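Two hands are harder than one

Since June I am working on a small project in the spare room, and several readers asked me to write how it goes. The project is called Lullness. I wanted a quiet name, but the room is not quiet at all, the fans run all day and I must close the door when my family is sleeping.

The goal is simple to say. I want to teach a pair of arms to do tasks which need both hands, for example to hold a thing on two sides and turn it around without dropping it. For this the learning system needs examples, and the examples must come from me. I move, the arms follow, and everything is recorded: the joint positions, the finger positions and the video from the head. One such recording I call an episode. My plan is 1000 episodes before I train the big model.

In the first weeks I made the mistake of many beginners and recorded as fast as I could. I had 28 episodes on the first evening and I was very proud of it. Then I watched them again and saw that in most of them the left hand does all the work and the right hand only touches. A model which learns from this will also only touch. I deleted almost everything.
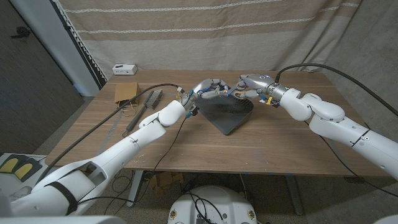 Now I keep a rule for myself: both hands must have a firm hold before I start to turn. If one of them slips, I do not stop the recording immediately. I let it slip, I take the object again slowly and I finish the task. These episodes go in a separate folder named "recovery", and I believe they are worth more than the perfect ones. When everything goes well in all the examples, the system has no idea what to do when something goes a little bit wrong.

For the recording I use a program which I wrote myself, Proka. It is not beautiful. It has one button for start, one button for keep and one button for throw away. In the beginning there was also a field for notes, but after an hour of work I never wrote anything useful in it, so I replaced it with a score from one to 3. One means that I would be ashamed to show it, and 3 means good. It is surprising how seldom I press 3.

Another thing I learned is about the starting position. If the object always lies in the same place, the model remembers the place and does not look. So I made a list of 16 starting positions, and before each episode the computer chooses one. I do not like it when it chooses the far ones, because my shoulders become tired, but I do them anyway. I also leave other small things on the table and move them from one session to the next.

The training itself I do at night on a rented machine from Dudás. A short test takes some hours, and in the morning I look at the curve with my coffee. The curve going down does not tell much. Last time it was very smooth, and the arms still closed their fingers too early, before they reached the edge. I looked in my data and found the same habit in my own episodes. I was closing early, and they copied me correctly.

Next month I will bring the arms to a small meeting in Prultulitz, if I find a way to pack them safely. Until then I want to finish the far positions and write a better way to sort the recovery folder. If you have experience with sorting this kind of data, please write me in the comments. I read all of them, but I answer slowly.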